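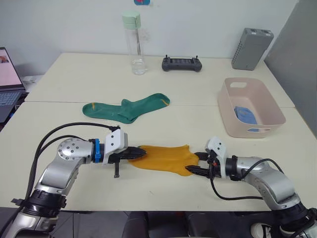 Bimanual sock matching: how do you report a success rate when half the failures are partial?

Posted by lintroller in Methods and Results
20 May 2021

I'm writing up a small study on matching and sorting socks with two arms and I'm stuck on how to score it. The set-up is two arms facing a table, parallel grippers, policy trained on teleoperated demonstrations. I have 242 demonstrations and I ran 50 evaluation trials on the trained policy. Each trial starts with a handful of mixed socks on the table and is meant to finish with them paired by colour and put in the basket.

My supervisor wants one number. If I only count trials where every sock ends up in the right pair and in the basket, the policy looks terrible. If I count each stage separately it looks quite good, because picking up a sock and stretching it flat between the two grippers nearly always works. The trouble is mostly in laying one sock over its mate and then lifting both together. Sometimes the top one slides off, sometimes the gripper only gets one layer.

I've read the Emthorpe write-up on towel folding and they score by stage, but they never say what happens to a trial after a stage fails. Do they stop it? Do they let it go on and recover? It makes a big difference to the later stages and I can't work it out from the tables.

Also, I've been calling the trial finished when the arms stop moving. Is that reasonable or do I need a fixed time limit?

Three answers, sorted by oldest

Posted by tablecloth_theory

Report both. Put the strict whole-task rate first and the per-stage rates in a table under it. Reviewers get annoyed if the only figure in the abstract is the flattering one, and they will go looking for the other.

For the stages, the main thing is to say what the denominator is. There are two honest ways of doing it:

Conditional. Stage three is scored only on the trials that reached stage three. This tells you how good the policy is at that stage given a decent start. The catch is that your later stages may rest on very few trials, so give the raw counts beside the percentages.

Cumulative. Every stage is scored out of all 50. The numbers can only go down as you read across, and the last one is your whole-task rate. It's easier for a reader to follow, but one weak early stage drags down everything after it.

I prefer cumulative in the main table and conditional in the appendix. Whichever you choose, write the rule for each stage before you run the trials. "Sock is flat" is not a rule. Something like "both ends held and no fold crossing the middle when seen from the head camera" is a rule, and a second person can apply it from the recordings.

On stopping: we stop a trial only if a sock leaves the table or an arm faults. Otherwise we let it run. Recovery is part of what the policy learned, and if your demonstrations include the operator dropping a sock and picking it up again, you'd be throwing away something you paid for. Mark recovered trials as successes but keep a separate count of them.

Arms stopping is a poor finish signal. Policies like this will pause for several seconds over an awkward grasp and then carry on. Use a fixed limit. We use 2 minutes on the Savar bench for tasks of this sort and state it in the caption.
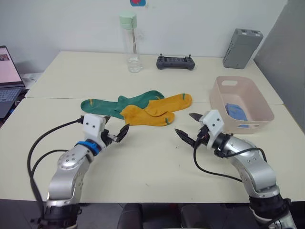 Does the pile need to start in the same layout for every trial?

It should be varied, but from a written list of layouts, so that the same starts can be used again when you compare two policies. Draw them up beforehand, with some socks apart and some overlapping, and run each layout the same number of times under each policy. Photos of the starts help whoever is resetting the table, and they can go in the supplementary material.

One more thing on layouts. If your demonstrations nearly all began with the socks spread out, the overlapping starts are a harder test than you might think, and they deserve their own row in the table. We had a student average the two together and it hid the whole result — the policy was fine on separate socks and close to useless on piles.

Posted by greybench

just use success/fail and run more trials. 50 isn't many. everyone overcomplicates this

Posted by Coetzee Lab bench account

We had the same problem last November with gloves, so a few practical points to add to the long answer.

Fifty trials is fine for a first paper if you give an interval. With a number that size, a difference of a few trials between two policies doesn't mean much, and you should say so in the text. We ran 56 per condition only because that was how many we could fit in before the bench was needed for other work, and no reviewer queried it.

Have the recordings scored by someone who doesn't know which policy produced them. Ours were scored by the person who trained the model the first time around, and when we rescored them blind the stretch stage came out lower. It wasn't dishonest, just generous on the close calls.

For two layers lifted together, decide what a half success is. We use three outcomes: both layers, one layer, none. The one-layer count was the most useful figure we had, as it pointed to the approach height of the gripper and we'd been blaming the vision side.

As for Emthorpe, I read their tables as conditional, going by the shrinking counts in the right-hand column, but I haven't checked it with them. The Skesness glove set uses the cumulative form and spells out its stopping rule in the readme, so that's a better one to copy.

Comment from lintroller

Thanks, this helps. I'll rescore the existing recordings with both tables and a fixed limit. The stopping rule is a problem, as I ended a few trials by hand when a sock was clearly not going to be picked up. I take it those have to be run again?

Comment from tablecloth_theory

Yes, run them again from the same layouts. Keep the old recordings and mention it in the methods section. One sentence is enough.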